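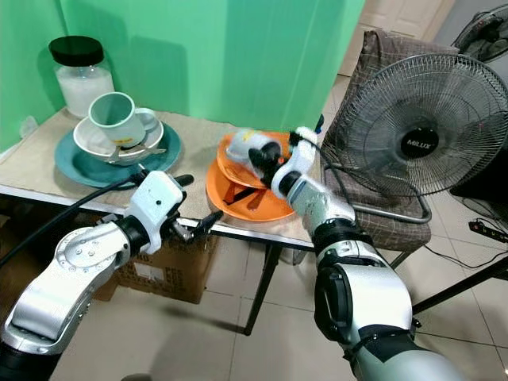 Moving a full set of dishes, is stacking ok or do I have to wrap each one?

Posted in Home & Kitchen > Moving

Gavin Farquharson
Moving end of February, new place is 41 miles away, all back roads. I've got plates, bowls, mugs, the usual. Mostly stoneware I think? Some of it Lekwood, some of it no name stuff from a yard sale. My sister says just stack them bowl on plate, mug in the bowl, towel around the whole thing and go. The moving place wants 130 dollars for a "kitchen kit" which is cardboard and paper as far as I can tell. Seems nuts.

So do I need to wrap every piece? And do plates go flat or on edge, I've read both. Not much time, packing at night after work. Glasses I can handle, it's the plates I always break. Lost 3 last time and they were the good ones.

Adalberto Arruda
Don't buy the kit. Plain packing paper, a big bundle, and small boxes from the liquor store. Free if you ask before noon, at least at mine.

Plates on edge. Always. Flat, the bottom one carries all the weight and the first pothole gets it. Wrap each one in two sheets, then bundle a few together and wrap the bundle. Crumpled paper in the bottom of the box, a good thick layer, thicker than you think.

Your sister's way is fine for a cupboard or for setting the table, not for a truck. Mug rattles in the bowl, bowl rattles on the plate, and the towel only helps the outside.

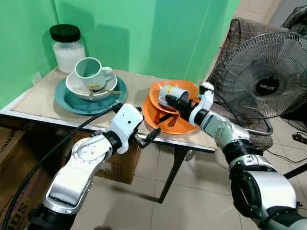
Bowls you can nest if theres paper between every one, set them on edge too. Mugs, stuff the inside first, then wrap, handle gets its own twist of paper. Mugs go on top, upside down. Fill every gap. Close the box and give it a gentle shake, if you hear anything open it back up and add paper.

Write KITCHEN on the side, not the top. You can't read the top once they're stacked. And keep the boxes small, I did one big one years ago and the bottom let go on the stairs. Don't want to talk about it.

Oh and newspaper works but the ink comes off on your hands and on light dishes, you'll be washing everything when you get there. Up to you.

plorkik_ko
just use tshirts and socks. you have to move them anyway. did 100 miles like that nothing broke exept a lid

Gavin Farquharson
Ok thanks both. Going with paper for the plates, socks for the mugs. Liquor store had plenty of boxes. What about jars, like sugar and salt, do you tape the lids or empty them?

Adalberto Arruda
Tape the lid, jar in a zip bag, keep it upright. Only emtpy it if it's huge. I keep mine up front with me in the car.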